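Pesgate Afternoon Tea Service
Set-up guide for hosts and kitchen helpers

Section 6: Making and traying the finger sandwiches

By now you should have the room laid out and the urn filled (Section 5), so you can wash your hands, tie on a fresh apron and settle in at the bench for what most of us think of as the nicest part of the morning. Finger sandwiches aren't hard, but they are a bit fussy, and they do show up every shortcut you take. If you've only ever made lunchbox sandwiches, please read the whole section through once before you get the bread out.

This section covers the three-slice sandwich with cucumber in one layer and the red filling in the other. The egg and the plain ham are in Section 7, and they go onto their own trays.

6.1 What you will need

White sandwich bread, sliced, fresh that morning
Cucumbers, the long thin-skinned kind
Red filling, made up the night before (recipe card in the Sorensen folder)
Soft butter or spread
A long bread knife and a small flat spreading knife
Two clean tea towels and some paper towel
White rectangular serving trays, from the bottom shelf of the Plullalis cupboard

Note: Take the butter out of the fridge as soon as you arrive, before you even put the kettle on. Cold butter drags at the bread and leaves little holes, and you'll be cross with it all morning.

6.2 Preparing the cucumber

1. Wash the cucumbers and trim both ends. Leave the skin on, as that is where your nice green colour comes from.

2. Slice them lengthwise, as thinly as you can manage. If you can see the shadow of the knife through the slice, you've got it right. The mandoline is lovely for this, but only with the guard on.

3. Lay the slices on paper towel in a single layer and sprinkle very lightly with salt. Leave them for 8 minutes.

4. Pat the tops dry with more paper towel. Press gently, and change the paper if it gets soggy.

Caution: The mandoline blade is much sharper than it looks. Never push the last stub of cucumber through with your fingers. Put the stub in a salad, or eat it, and start another one.

6.3 Building the sandwich

Work on a clean, dry board and make one full stack at a time. It's tempting to lay out the whole loaf like a deck of cards, and on a cool day you might get away with it, but in a warm kitchen the first slices will be curling up before you've buttered the last.

1. Take three slices from the loaf, keeping them in the order they came out of the bag. Neighbouring slices match in shape, so your edges will line up with hardly any trimming.

2. Butter the first slice on one side, right out to the crust. This keeps the cucumber from soaking through.

3. Lay the cucumber on the buttered side in a single layer, just barely overlapping.

4. Butter the second slice on both sides and set it on top of the cucumber. You'll get butter on your fingers doing this and there's no way around it, so keep the tea towel handy.

5. Give the red filling a good stir and spread it over the second slice. It should be a fair bit thicker than the cucumber layer. Take it to the corners, but stop just short of the crust so that it has somewhere to go when you press down.

6. Butter the third slice on one side and place it butter side down. Rest your palm flat on the top and press softly, as if you were settling a cat.

7. Wrap the stack in a barely damp tea towel and let it rest in the fridge while you make the next.

Note: If the filling looks wet in the bowl, tip it into the fine sieve for five minutes before you use it. A wet filling will slide out sideways the moment you cut, and then you'll be mopping instead of making tea.

6.4 Cutting

1. Unwrap one stack and place it on the board. Trim off all four crusts. (Save them in the bucket under the bench; they go to the Mirkberg kitchen for crumbs.)

2. Wipe the knife. Please do wipe it every single time, even when it looks clean, or you'll carry a streak of red across the next slice of white bread.

3. Cut the stack into narrow fingers with long, easy strokes, letting the teeth of the knife do the work. If you find yourself pushing down, stop and saw a little more gently.

4. Look at the cut side. The layers should run straight and you should be able to tell the two fillings apart. If one has gone a bit crooked, set it aside for the helpers' plate, which never seems to last long anyway.

Caution: Keep your guiding hand curled, with the fingertips tucked under, and lay the knife flat at the back of the bench when you're not using it. Don't leave it under a tea towel.

6.5 Traying up

We stand our sandwiches up on the tray instead of laying them flat. Guests can see what they're getting without lifting the lid off anything, and you'll fit a good many more in the same space once the tray is full. It's worth placing your first piece with some care and stepping back for a look before you carry on.

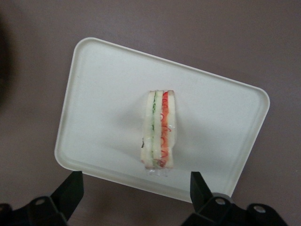 Figure 6. First piece on the tray, standing on its cut edge with the layers showing.

1. Wipe the tray with a dry towel, right into the rounded corners. The rim is only shallow, and crumbs like to gather along it.

2. Pick up a finger by its two bread sides, using a light pinch. Don't hold it by the filling.

3. Stand it on a cut edge, so that the stripes face the guest: bread, cucumber, bread, red filling, bread. Let go slowly. If it leans, turn it over and try the other cut edge, as one is usually a little flatter than the other.

4. Set the next piece close beside it, just touching, with the stripes running the same way. Carry on outwards from the middle, leaving a finger's width clear inside the rim so the guests have room to get hold of the end pieces.

5. When the tray is full, flick away any stray crumbs with a clean, dry pastry brush. A speck or two on the bread won't hurt anyone.

6. Cover with a barely damp tea towel (well wrung out!) and then loosely with wrap. Put the tray in the fridge, on a level shelf.

Note: Soft bread bulges a bit where it has been pressed, and one slice may stand slightly taller than its neighbours. You needn't trim these. They're homemade sandwiches and they're allowed to look it.

6.6 Holding and serving

Sandwiches made in the morning should be eaten the same afternoon. Keep them in the fridge until about 5 minutes before the doors open, then bring out one tray for each table and leave the rest in the cold. Uncover them only when the tea is poured, because the bread dries out remarkably fast in a room full of people.

Carry each tray with both hands and keep it level. Standing sandwiches will forgive a slow walk, but not a sharp turn at the kitchen door, so have someone hold it open for you.

Caution: Do not top up a half-empty tray with fresh sandwiches. Take the old tray away and bring out a new one. Anything that has been out on the table for two hours goes in the green bin, however good it still looks.

6.7 If something isn't right

Pieces keep falling over: They've probably been cut too narrow. Make the next stack's fingers a touch wider, or fill the tray from one end so that each piece has the rim or a neighbour to lean on.

Bread is damp near the cucumber: Check that the butter went right to the edges, and dry the slices for longer next time.

Filling squeezes out when cut: Too much filling, or not enough rest in the fridge. Rewrap the stack and give it a little longer.

Bread tears under the knife: The knife wants sharpening, or the loaf is too fresh from the oven. Move on to another stack and come back to that one once it has chilled.

Go on to Section 7 for egg and plain ham.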